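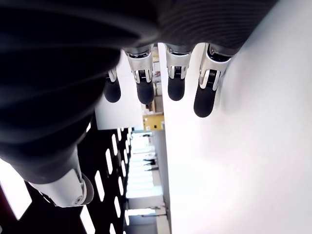 According to the Billport Review, the Sindura wager is "a good story with a theorem stapled to it," and the verdict has followed the idea ever since. The wager is a thought experiment about risk. A merchant may insure each voyage at a small loss or insure none and accept ruin on one trip in 96. Supporters hold that a sensible person always pays, whatever the average return.

The argument first circulated in Evevport as a pamphlet of 11 pages. Its central claim, usually called the Gajdoš rule, says that averages taken over many people tell a single person nothing about a life lived once. Critics accept the arithmetic but doubt the "nothing." Most real losses can be survived, they note, and the pamphlet never says how large a loss must be before it counts as ruin.

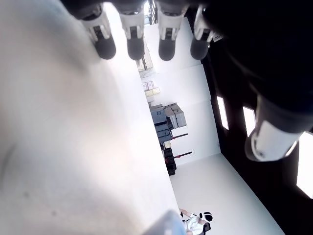
Evidence for the rule is thin. The study most often cited drew on 3,534 household budgets, of which only 194 showed any loss close to what the pamphlet describes — and the authors picked the cutoff after seeing the data. A later edition drops the study without comment.

The wager is still popular in business books, where it tends to appear as settled fact. Philosophers have mostly treated it as a restatement of older puzzles about betting and caution.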